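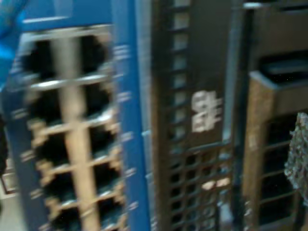 Ports on the blue panel in the Terkley building.

Network room work continues

The network room at Terkley is getting a full check this spring, and Kátia Falcão has asked every department to help by sending in its port list. The old list was last updated in January and still shows desks that have moved.

Please write down the number on your wall jack and who uses it. If a jack is not in use, put "spare" next to it. Shared printers and phones count too. Lists go to Kátia or to Unai Carretero on the second floor.

About 80 cables will be replaced, starting with the ones for the front offices. Each swap takes a few minutes, and your connection will drop during that time. Save your work before you leave your desk.

Please do not plug or unplug anything in the network room yourself. Spyros Alexiou has the key and can be reached at extension 7.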